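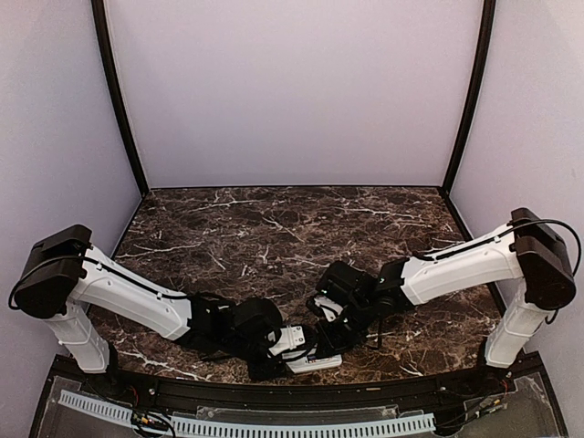
## Packing Assistants, Small Goods — Zedonance

Zedonance invites applications for two part-time Packing Assistant positions in its small goods section. The section prepares orders for Flutalus and Memley, most of which leave the building in small white rectangular boxes. Appointments begin in February and run for five months, with the possibility of renewal.

### Duties

Successful applicants will be expected to:

- check items against the order sheet before packing;
- fold, fill and close small boxes neatly, without dents or fingerprints;
- apply labels squarely and record each finished order;
- wipe down the tabletop at the end of each shift, using only the cleaning products supplied.

### Work area

Packing is carried out at a dark brown, marble-patterned tabletop with pale walls on three sides. The surface is glossy and shows dust readily, so personal belongings, food and drinks must be kept in the lockers across the hall.

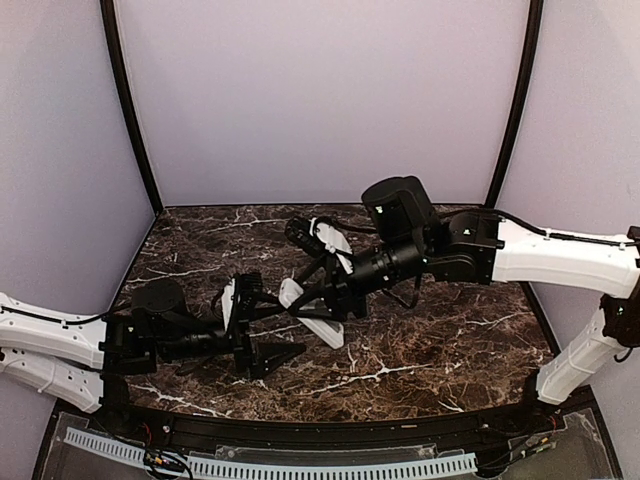
Applicants should be comfortable with close, repetitive handwork for up to three hours at a time. A paid break is provided in each shift. Stools are available on request, and applicants who need other adjustments are encouraged to say so in their application.

### Requirements

Previous packing experience is welcome but not required. Applicants must be at least 18 years of age, able to read printed order sheets in English, and available for 23 hours per week. Shifts start at 8:00 a.m. or 1:00 p.m. — please state which you prefer.

### How to apply

Please submit a one-page letter and the names of two references to Lensa Fikre, Staffing Office, Ivanyshyn Building. Forms may also be collected from the front desk. Shortlisted applicants will be asked to attend a short practical session, during which they will pack and label a sample order. Travel costs for this session will be reimbursed on presentation of a receipt.

Questions about the duties or shift pattern may be directed to Zakhar Sydorenko, Small Goods Supervisor. Incomplete applications will not be considered.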